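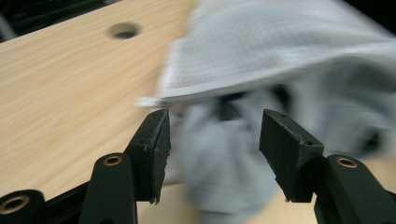

3.2 Materials and washing procedure

The cloths used in this study were of plain cotton weave and were bought in one lot from a household supplier in Femamberg. We decided to use one lot only, because our earlier work had shown that two deliveries of the same article can differ in weight and in finish. Before the first measurement all cloths were washed twice without detergent, in order to remove the finish which the manufacturer applies. After this they were dried flat and left overnight in the laboratory.

The water came from the public supply in Tedthorpe, where it is rather hard. We did not soften it. Most households in the region do not soften their water either, and the purpose of the study was to follow domestic practice as near as possible. The detergent was a powder without bleach, and the dose was that printed on the packet for hard water.

Each cloth was then washed 30 times. After every ninth wash a group of cloths was taken out of the series and was not returned to it. Drying was done in two ways: half of the cloths were hung on a line indoors, the other half were dried by machine at the lower setting. The two halves were never mixed, also not during storage.

3.3 Measurement of absorbency

Absorbency was measured by the sinking method. A piece of cloth is laid on still water and the time until it is fully under the surface is noted. The method is old and simple, and it has a known weakness — the result depends much on how gently the piece is laid down. For this reason the same person made all the measurements of one series. Pieces that folded over when touching the water were discarded and replaced by another piece from the same cloth.

Figure 3 gives the sinking time against the number of washes. For the line-dried cloths the time falls quickly at the beginning and then stays almost level. For the machine-dried cloths the fall is slower, and the spread between pieces is larger. We have no full explanation for this spread. It may be connected with lint, which was collected from the machine filter but, regrettably, not weighed in the first weeks.

Figure 3. Mean sinking time of cotton cloths after repeated washing, line-dried and machine-dried, Tedthorpe water.

A comparison with the Stotport series is only possible in part. There the cloths were washed with soft water and roughly 200 pieces were tested, but the drying method was not recorded. The general direction of the curve is the same. The level part begins later, and this agrees with the idea that hard water leaves a deposit on the fibres already in the early washes.

Last updated: January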